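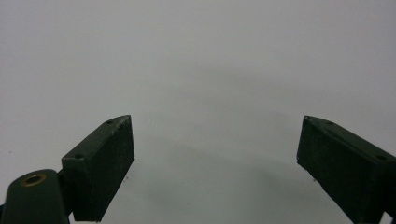 Getting your Kondonell strip music box ready to play takes one evening, and the best part comes early: you'll hear a note before you've punched a single hole! Clear yourself a good spot first. The comb screws are tiny and dark, so a smooth, plain, pale gray-white surface like the one shown is just right for finding them again when they roll (they will roll). Keep the bag closed until step 3.

## 2. Mounting the movement

1. Set the wooden sound box with the round opening facing up.
2. Lower the movement onto the four pegs. The crank hole goes to your right.
3. Start all four screws by hand, a turn or two each, then tighten them corner to corner.
4. Push the crank in until it clicks.
5. Run a fingernail lightly across the comb. Those are your notes, low on the left, high on the right.

**Caution:** Never bend a comb tooth to "fix" a dull note. A dull note nearly always means a loose screw, so go back to step 3.

## 3. Punching your first strip

The Suludska starter pack has 12 blank strips and one printed with a short waltz. Do the waltz first. It's forgiving, and it sounds wonderful even with a wrong note or two.

1. Slide the strip into the punch with the arrow pointing away from you.
2. Line up the first dot in the window and squeeze firmly.
3. Work line by line, left to right. Going by pitch sounds faster, but you lose your place.
4. Shake the paper dots out of the punch every few lines.
5. Trim the leading end to a slight point and feed it in, cranking slowly away from you.

**Note:** Two holes in the same column need a gap of at least one full line between them. Any closer and the second note won't sound, because the star wheel hasn't come back around yet.
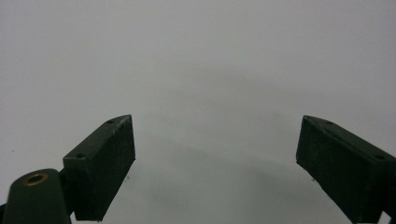

Miroslava Semeniuk wrote in after the last edition to say that she pencils the whole tune in before touching the punch, then cranks the unpunched strip through while humming along, and that she has caught more wrong notes that way than by ear afterward. We tried it and loved it, so please do the same with your own tunes. Use a soft pencil and press lightly.

**If the strip drifts sideways:** pull it out, flatten the curl under a heavy book overnight, and trim the point again so that both sides match.

Spare strips come in packs of 100 (order number 1534). They fit the older Kondonell boxes too.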